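Brellside open day: woven wire, big looms and a very good bacon roll

I've been buying sieve mesh for years and never once watched any of it being made, so when Entwistle put a note in with the September invoice saying they were opening up the Brellside works for a day, I had my name down before I'd finished my tea. We use their screens for grading seed and dried herbs, and I had a list of questions as long as my arm.

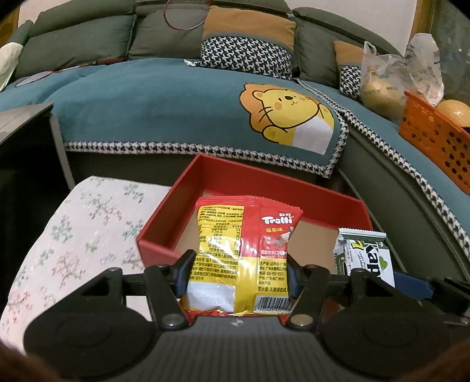
Posted by Poppy Heywood on Oct 19, 2025
Filed under: Visits, Suppliers

Brellside is an odd place to find. You go past the garden centre, over the level crossing, and then you think you've gone wrong and you haven't. Parking was on the grass (bring boots if they do it again). We signed in, got ear plugs and a hi-vis each, and were split into groups of five. Mine was taken round by Stelios Lambrakis, who runs the weaving shed and has to shout for a living, poor man.

We started in the wire store, and I could have stayed there all morning. Spools on racks right up to the roof, the thick stuff at the bottom and the fine stuff higher up in sealed tubs. Stelios passed round a bit of the finest and I honestly thought he'd handed me a hair. It's all stainless on that side. The bronze and brass are kept in a separate room so the offcuts don't get mixed up.

Then the looms! I had pictured something like a cloth mill and it's not a million miles off – warp wires coming off a beam at the back, a weft wire shot across, and a great thump as it's beaten up. The noise goes through your feet. The heavy looms were making quarry screen, and further down were the quieter ones for the fine mesh, inside a glazed room with its own air supply. We weren't allowed in there but we could stand at the window, and there was a fair bit of nose-pressing.

Setting up a new warp on a fine loom takes days, because every wire has to be threaded by hand. I asked what happens if one snaps halfway through and got a look that told me plenty. They tie in a new one, mark the place on the edge of the roll with a tag, and the inspector decides later whether that length gets sold as first quality or cut down for discs.

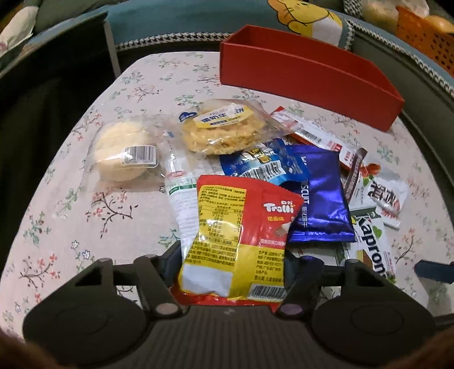 Inspection was my favourite bit. The mesh is pulled slowly over a lit table and Nokuthula Visser sits there with a magnifier, looking for slack wires and uneven openings. She's been at it long enough that she spots them before the magnifier does. She let me have a go on a scrap piece with three faults in it and I found one. She was very nice about it. They also have a camera system from Jiteck on trial on the second table, and she thinks it's good on long runs but gets in a muddle with twilled weave, where the wires go over two and under two.

After that came cutting and framing, where I finally got to ask about our own screens. Ours have been sagging in the middle by the end of the season and I'd assumed it was the mesh. Kavinda Siriwardena in framing asked how we wash them, and when I told him we use a pressure washer he just shut his eyes. So, low pressure and a soft brush from now on, and from the underside. He also reckons we should be re-tensioning at 2,000 hours, and I'm fairly sure we've never done it at all.

Lunch was bacon rolls in the canteen, with a proper vegetarian option for once. I sat with Vilmos Erdős from Drornesari, who make filter baskets for breweries, and we had a long moan about lead times. He's been told 50 days for a special weave and I was quoted 90 for mine, so I'll be ringing up about that.

A couple of grumbles. The talk on test certificates was in a side office with not enough chairs, and you could hardly hear it over the extractor. And I'd have liked longer in the sample room, where there's a whole wall of drawers with a square of every weave they've made. I came away with a handful of offcuts and a new catalogue. They're hoping to do another one in spring, and you book through the sales office, same number as on the invoices.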